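Lentil Soup, the Way I Make It Now

July 15, 2021
By Dušan Ionescu

I make lentil soup all year, including in July, which my family finds strange. It keeps well, it costs very little, and I can eat it at room temperature on the back step when the kitchen is too warm to sit in.

The recipe started out as one my aunt in Berthorpe gave me over the phone. She doesn't measure, so my first few pots were either thick enough to stand a spoon in or mostly water. In May I finally bought a kitchen scale and started weighing things. The version below is what I've settled on.

For the lentils I use plain brown ones. Red lentils fall apart and make a different soup, good in its own way. Rinse 300 grams and pick through them for small stones. I found one once and have checked every time after that. No soaking.

Chop two onions, three carrots and two stalks of celery. Cook them in olive oil over medium heat with a good pinch of salt until the onions are soft and starting to color. This takes longer than most recipes say. I give it 15 minutes and stir when I remember to. Then add four cloves of garlic, a teaspoon of cumin and a spoonful of tomato paste, and let that fry for a minute or two.

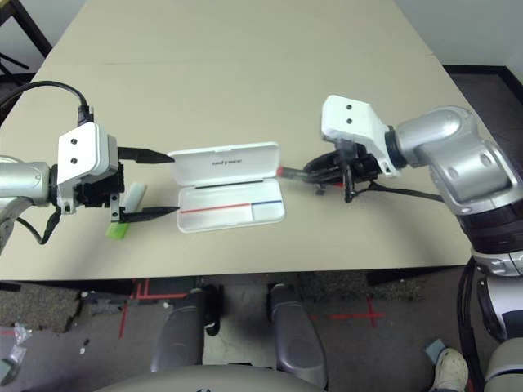 I weigh the carrots after peeling, and 600 grams of vegetables altogether is the number I aim for. My last batch came to 716 and the soup was sweeter than I like. I cut the carrots into thin sticks first and then across into small pieces, so they cook at the same rate as the onion. The sticks should be slim, close to the red one lying across the open pencil case, and if a carrot is fat at the top I split that end again. The celery gets the same treatment.

Add the lentils, a bay leaf and a liter and a half of water. I've used stock and I can't say it made the soup better. Bring it to a boil, turn it down, and put the lid on partway. Mine was done in 39 minutes last time, but old lentils can take much longer, so taste a few before you decide.

When they're soft, fish out the bay leaf, blend two ladles of the soup and stir that back in. Add salt at this point and a tablespoon of red wine vinegar. My aunt uses lemon. I ran out of lemons one winter and never went back.

It makes six bowls. In the fridge it thickens a lot overnight, so loosen it with a splash of water when you reheat it. It freezes fine for a couple of months. I leave some room at the top of the container, having cracked one.

We had it this week with toast and a tomato salad. I want to try it with chard next, stirred in for the last five minutes, once the chard in the garden is big enough to pick.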